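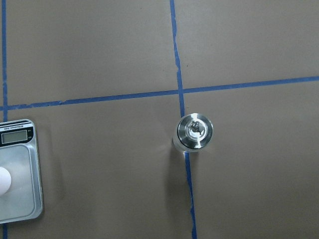 Hammad thinks the long wall should go to the Khokhar prints and the video should move to the back room, and he told me so before I had my coat off. His point is that people come in from the street side, see a dark screen first, and turn around. Fair enough, but the back room has that skylight and we'd need to black it out again — I still have sore shoulders from last time!

October, second entry, after lunch

Tried the prints on the long wall anyway. All 22 of them fit if we hang the small ones in pairs, but the spacing gets tight by the door and the last pair looks like it's waiting for a bus. I took two out and liked it much better. Hammad didn't. We left them leaning on the floor so Setsuko can see both ways when she's in.

Hung everything at eye level for me, which is a bit low for everyone else, so I raised the center line and redid the first four. Pencil marks are still on the wall, please don't paint over them yet.

Kirnov piece: the loan form says 1343 mm wide and I believed it. With the frame on, it's wider than that, and it won't sit between the pipe and the light switch (I checked it the other way up too, don't ask). It can go on the short wall if the reading table moves. I emailed Pritomlow about borrowing their deeper brackets and they said yes, pick up any morning.

Labels. Setsuko wants the artists' own languages first and English second, and I'm all for it, but then the Pretell text runs to two cards and the type gets tiny. I printed a test at the bigger size on cream stock and it reads fine from a normal distance. The white stock glares under the spots, so cream it is unless somebody hates it.

Still to do: wall text, second draft — mine is too long and says "community" in every line. Ask the sound people for a longer cable. Find out if the opening talk is in the room or out in the yard, the chairs depend on it. Skylight cloth is in the blue cupboard, top shelf, behind the old banners.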